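Unit 4: Bracket Formats and Seeding in Team Esports Events

Reading for this unit: chapters on elimination structures and tie-breaking. Bring the seeding worksheet to the Tuesday section.

4.1 Terms

A match is a contest between two teams that produces one winner. A map (or game) is a single scored unit inside a match. A series is a match played as best of three, five or seven maps. A bracket is the fixed diagram that sends winners and losers to their next match. A seed is the rank given to a team before the bracket is drawn.

Students often mix up "match" and "map." Rule books do too. Check the definitions page before you count anything.

4.2 Single elimination

With N teams, a single elimination bracket needs N - 1 matches. Each match removes one team, and one team remains. The open qualifier for the Getia Cup had 1,157 entrants, so it needed 1,156 matches, byes excluded.

When N is not a power of two, byes fill the first round. The next power of two above 1,157 is 2,048, which gives 891 byes. Byes go to the highest seeds. If seeds are missing, they are drawn at random and the draw is published before play.

4.3 Double elimination

A team is out after its second loss. The event needs 2N - 2 matches, or 2N - 1 if the grand final can be reset. For the 12-team Kinsella Invitational this gives 22 or 23.

The reset rule must be stated in advance. Without a reset, the upper bracket finalist can be eliminated after a single loss. Some organizers offset this with a one-map lead in the final; the Kinsella rules do so. Others give only first choice of map or side.

The lower bracket has close to twice as many rounds as the upper. A team that drops early plays more series in fewer hours, and the schedule should set a minimum rest period between them. The Lunus league uses one hour, measured from the end of the last map.

4.4 Seeding

Standard seeding places seeds 1 and 2 in opposite halves, seeds 3 and 4 in the remaining quarters, and so on. In a full bracket of eight the first round is 1-8, 4-5, 2-7, 3-6. In any first-round match the two seeds add up to N + 1.

Seeds may come from season points, a rating, or group results. Season points reward attendance as well as strength. In the Sikon circuit a stage win is worth 100 points and the season cap is 2,000. A team that skips one stage may be seeded below a weaker team that played all of them.

4.5 Drop placement

Losers from the upper bracket should enter the lower bracket on the far side from the teams they have already met. This delays rematches. It does not prevent them, and by the lower final they are common.

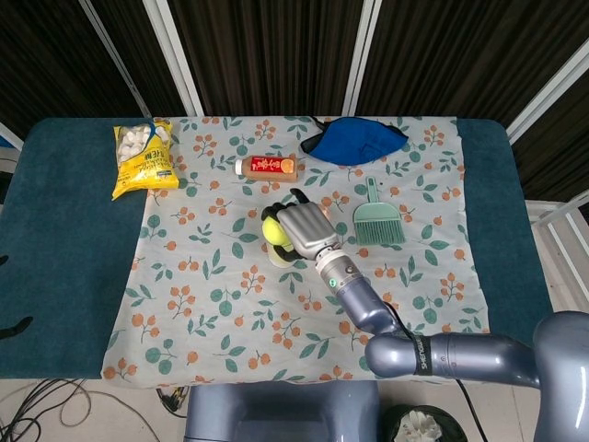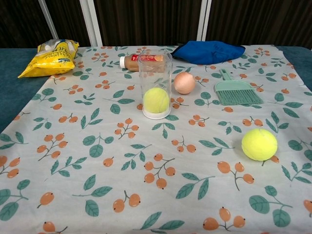

4.6 Tie-breaking in groups

Where groups come before the bracket, ties on match record are broken in a fixed order. The usual one is:

1. Head-to-head match record among the tied teams
2. Map differential among the tied teams
3. Map differential across the group
4. Tie-break match, single map

Step 1 is applied again from the start each time a team is separated from the tie. Many published tables get this wrong and move straight to step 2 for the teams still level. State which reading you use in your worksheet answers.

Forfeits need their own rule. Under Lunus rules a forfeited best of five is entered as 3-0, which distorts map differential in a small group.

4.7 Worksheet

Draw a double elimination bracket for 12 teams with standard seeding. Mark the byes in the upper bracket and label every drop. Give the largest number of series that the team seeded fifth can play, with and without a reset. Show the count by round.

Sheets are collected at the start of section. The spare bracket blanks are in the course folder under Unit 4.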